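Visita ao Bistside, o hotel que abre portas antes de abrir portas

30/09/2021

Cheguei ao Bistside às nove e meia da manhã, meia hora antes do combinado, e já havia gente à porta a espreitar pelos vidros. O hotel só recebe os primeiros hóspedes em Fevereiro, mas o grupo Prinano decidiu mostrar a casa por um dia a agências, fornecedores, vizinhos e a quem escreve sobre estas coisas. Eu, que adoro ver hotéis ainda com fita adesiva nos rodapés, não ia faltar.

O edifício foi durante décadas o armazém Gilbert, de tecidos e retrosaria, e as letras do nome antigo continuam na fachada lateral. Vão ficar. Lá dentro, o pé-direito do rés-do-chão manteve-se quase intacto e a recepção ocupa o sítio onde se descarregavam os rolos de tecido. O balcão é corrido, baixo, e dá logo vontade de uma pessoa se encostar a ele à conversa. Gostei muito desta entrada, mesmo com um escadote no meio.

Quem nos guiou foi Pin-yu Yu, a directora-geral, que anda depressa e fala ainda mais depressa. Os números que nos deu: 186 quartos, 19 deles suites, e uma sala de eventos com 811 metros quadrados no último piso. Perguntei-lhe se não era muita sala para um hotel deste tamanho. "É, e já temos casamentos marcados", respondeu, e seguiu pelo corredor fora.

Vimos quatro quartos. O mais pequeno, virado ao pátio, foi para mim a surpresa do dia: cama encostada à janela, uma secretária que serve mesmo para trabalhar, tomadas dos dois lados da cabeceira (parece pouco, mas quantos hotéis novos ainda falham nisto?) e um silêncio que não esperava a dois passos da avenida. O guarda-fatos não tem portas, só uma cortina de linho grosso. Há quem deteste, eu achei prático. As suites são bonitas, com banheira junto à janela, embora na que visitámos a luz da casa de banho fosse demasiado branca. Disseram-nos que as lâmpadas ainda vão ser trocadas.

O elevador de serviço estava parado e por isso descemos a pé até às cozinhas, o que deu para ver a escada original, de pedra, com os degraus gastos ao centro. Não a poliram e fizeram muito bem. 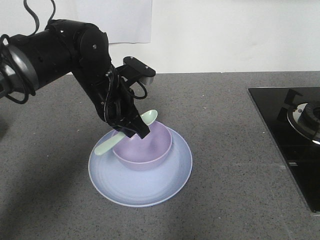 Taça lilás e colher verde-menta sobre um prato azul-claro.

Na zona de restauração encontrámos Grigore Chiriac, o chef, de avental e com uma panela ao lume. O restaurante vai chamar-se Gredik e terá entrada própria pela rua de trás, aberta também a quem não dorme no hotel. A carta é curta e muda todas as semanas. Provámos um caldo de peixe com funcho, umas beringelas assadas com iogurte e um pão de centeio que me fez voltar à mesa duas vezes – à terceira tive vergonha. O pequeno-almoço será servido até às onze, e ao domingo até ao meio-dia e meia, decisão que aplaudo de pé!

Chiriac contou que passou grande parte do Verão a visitar produtores num raio de uma hora de carro, e que o queijo ainda não está decidido. Uma senhora do grupo, dona de uma mercearia ali ao lado, começou logo a sugerir-lhe nomes e ele foi apontando tudo nas costas de uma ementa.

Depois subimos à sala de eventos, que ainda não tem chão definitivo. Vê-se o rio de um lado e os telhados do outro, e a parede do fundo abre por completo para um terraço onde irá funcionar um bar nos meses quentes. Foi aqui que se fez a parte mais institucional da manhã, com discursos breves e perguntas. Ficámos a saber que a obra levou quase 3134 metros de cabo só para a iluminação das zonas comuns, número que o engenheiro repetiu com visível orgulho, e que o estacionamento terá menos lugares do que o previsto no primeiro projecto. Um vizinho perguntou pelo ruído das cargas e descargas. A resposta foi que não haverá entregas antes das oito, e ele pediu isso por escrito.

Algumas coisas ficaram por esclarecer. Os preços só serão anunciados mais perto da abertura e ninguém quis adiantar sequer um intervalo. O ginásio estava fechado. E o pátio, que nos desenhos aparece cheio de laranjeiras, é por enquanto um rectângulo de terra com dois sacos de adubo a um canto.

Ainda assim, saí de lá animadíssimo. Há muito que não via uma recuperação com tanto cuidado nos pormenores e com uma equipa tão à vontade a mostrar o que falta fazer. À saída ofereceram-nos um carrinho de linhas, encontrado nas gavetas do armazém, com uma etiqueta do hotel atada. O meu é cor de mostarda e está aqui ao lado do computador.

Para quem quiser visitar, haverá nova manhã aberta em Janeiro, com inscrição prévia junto da recepção. Vão de sapatos confortáveis e deixem o carro em casa, que na rua não se arranja lugar.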